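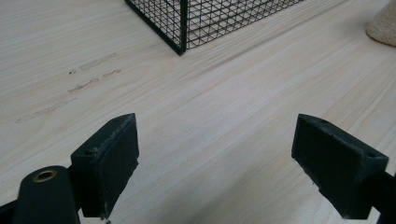
Mesa de trabajo y rincón de orden
Galería del taller Utasano
Publicado el 01/03/2023

En enero reorganizamos la sala pequeña del taller, la que usamos para coser, encuadernar y preparar pedidos. La mesa de madera clara se quedó en su sitio y todo lo demás cambió de lugar al menos una vez. En esta galería recogemos las piezas de la sala con una nota breve de cada una: de dónde viene, para qué sirve y cómo se cuida. Los textos son de Yuk-lan Liao, que lleva el taller de encuadernación.

La mesa
Llegó al taller hace 14 años desde una academia de dibujo que cerraba. El tablero es claro, de acabado mate, y se ve bien sobre él tanto el hilo oscuro como el papel de color. Lo limpiamos con un paño apenas húmedo, siempre a favor de la veta.

La cesta de rejilla negra
Alambre negro fino en cuadrícula, con una varilla más gruesa en la esquina. En ella va lo que se usa durante el día y al final de la tarde se vacía. Antes teníamos cajas de cartón y lo pequeño se perdía en el fondo.

Marcas de lápiz
Quedan algunas en el tablero. Son grises, tenues, y siguen casi la misma dirección que la veta. Las más flojas salen con goma blanda. Para las otras no hemos querido lijar, así que ahí siguen hasta que se renueve el acabado.

El estante largo
Ocupa la pared del fondo. Arriba, papel de guardas; en medio, telas; abajo, cartón en planchas, que es lo que más pesa. El cartón se guarda tumbado para que no coja curva.

Cajones Closel
Una cajonera baja con ruedas. El primer cajón es para agujas y punzones, el segundo para hilo encerado y el tercero para plegaderas. Las etiquetas están escritas a lápiz en cinta de papel y se cambian cuando hace falta. Costó 258 euros con el transporte incluido.

La prensa
Es la pieza más antigua de la sala. Se engrasa dos veces al año y se deja abierta cuando no hay libro dentro. Quien la use por primera vez debe pedir ayuda, por favor.

Lámpara de brazo Gaslow
Sujeta al canto de la mesa con mordaza. Ponemos un trozo de fieltro entre la mordaza y la madera. La bombilla es de luz neutra; con la cálida que traía confundíamos el crudo con el blanco roto y hubo que rehacer una cubierta entera.

Banco de la ventana
Para secar lomos y dejar los trabajos acabados. No se apoyan tazas ni mochilas. Debajo hay sitio para dos cajas de recortes.

Recortes
Se separan por tamaño. Los mayores de un palmo vuelven al estante, los medianos van a los cursos infantiles y el resto se recicla. En la reorganización aparecieron retales de tela que dábamos por perdidos, entre ellos una pieza verde que ya está convertida en cuatro cuadernos.

El armario de los archivos
Dentro están las fichas de los trabajos del taller, 1.319 hasta el cierre del inventario. Cada una lleva el nombre del cliente, las medidas, el papel y una muestra de la tela pegada al dorso. Yuk-lan las ordenó por año y después por color de cubierta. Lo segundo fue idea suya y a los demás nos costó acostumbrarnos.

Muestrario Ásgeirsdóttir
Un juego de telas de encuadernar que se consulta en la mesa y se devuelve al armario. Rogamos no recortarlo. Si hace falta una muestra para un cliente, hay duplicados en una carpeta aparte.

Reglas y escuadras
Colgadas de clavos junto a la puerta, las metálicas a la izquierda y las de plástico a la derecha. La regla de un metro no cabe en ningún otro sitio. Tuvimos una temporada con ella apoyada detrás del banco y acabó doblada.

Tableros de corte
Los usamos siempre que hay cuchilla de por medio. Se guardan planos, lejos del radiador. El grande se compró a la vez que la tela para las fundas y entre las dos cosas sumaron 784 euros, el gasto más alto de la reforma.

Preparación de pedidos
Los pedidos se hacen en el extremo de la mesa más cercano a la puerta. Papel de seda, caja, etiqueta y albarán, en ese orden. Las cajas vacías se pliegan y se guardan detrás de la cajonera.

Rutina de cierre
Diez minutos antes de salir se recoge la mesa. Las herramientas vuelven a sus cajones, la cola se tapa y los pinceles se lavan en el fregadero del pasillo. Después se barre, empezando por la ventana.

Lo que falta
Queda pintar la pared del estante y cambiar dos tiradores del armario. También buscamos un taburete regulable, de segunda mano si puede ser. Quien tenga uno que no use puede avisarnos en el mostrador.

Visitas
La sala se puede ver con cita durante el horario del taller. Los grupos de más de cinco personas pasan por turnos, porque el hueco entre la mesa y el estante es estrecho.

Textos: Yuk-lan Liao
Volver a todas las galerías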